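Bosunlow opens its second diagnostic lab, and its founder would like to talk about couriers

May 10, 2024

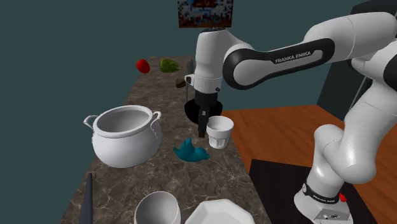
A Franka Emika arm with its gripper just over a small white cup, in a computer rendering.

The founder of Bosunlow has been up since four, and she apologizes twice for the coffee before I have even sat down. It's perfectly good coffee. She has the cheerful, slightly rumpled look of a person who has spent the past month arguing with a plumbing contractor, and when I ask how the opening in Pekaleck went, she laughs for quite a while before she answers.

"Well, we opened," she says. "The sinks came on the last day of April, the sign came after that, and the first patient was at the door before either of us had found the key to the supply closet. So it went the way these things go!"

Bosunlow runs blood, urine and tissue tests for small clinics, the kind with a doctor or two and a waiting room that used to be somebody's parlor. Its first lab, on the Dimitriou road, started with a handful of clinics that were tired of waiting a week for results. Last year it handled 2,615 samples in its busiest month, and the new site in Pekaleck has already taken in 1,039, mostly routine blood counts and thyroid panels.

I had come with a list of questions about equipment and money, and we did get to them eventually, but what she really wanted to talk about was driving.

"People think a lab is a building," she says, refilling my cup without asking. "I thought so too. I spent my first year worrying about the building. Then a doctor up the valley called me, very polite, and said her samples had been sitting in a hot van for most of an afternoon, and did I know that? I did not know that. I went home and felt sick about it."

The next morning she rode along with the driver, and she kept doing it, on and off, for the rest of that summer. The longest route was 167 miles, much of it on roads where you slow down for goats. She came back with a notebook full of small complaints, and most of the changes since then have come out of that notebook: coolers that fit the seats, pickup times the clinics chose for themselves, a phone number that rings at a desk with a person behind it.

Pekaleck, she says, grew out of the same notebook. It sits close to where the three longest routes used to meet, in a former shoe store with good parking, and it cuts the worst of the drives in half. The clinics nearby now get most routine results the same day. Anything unusual still goes to Dimitriou, where the pathologists are.

Was it hard to pay for? She makes a face. The bank wanted a bigger city, and so did a couple of people who had offered to invest. In the end a regional health lender called Ostimach came in for most of it, and Bosunlow put up the rest from savings.

"They asked me how many people lived within an easy drive," she says. "I said 4,000, and I could hear the man on the phone being disappointed. So I told him to ask me how far those people were driving before. He was quiet for a bit, and then he asked me to send him the maps."

Prices are the same at both sites, a point she returns to more than once. She grew up in a town a good deal like Pekaleck, and she remembers her mother putting off a test for months over the bus fare.

Hiring has been slower than she hoped. Two technicians moved over from Dimitriou, and a third, who trained in the city and wanted to come home, starts next month. There is still an opening on the evening shift, and she asks me, quite seriously, whether I know anybody.

As for a third lab, she won't say yes and she can't quite manage to say no. There are some clinics on the coast that keep writing to her, very nice letters, and she has been meaning to drive out there and have a look at the roads.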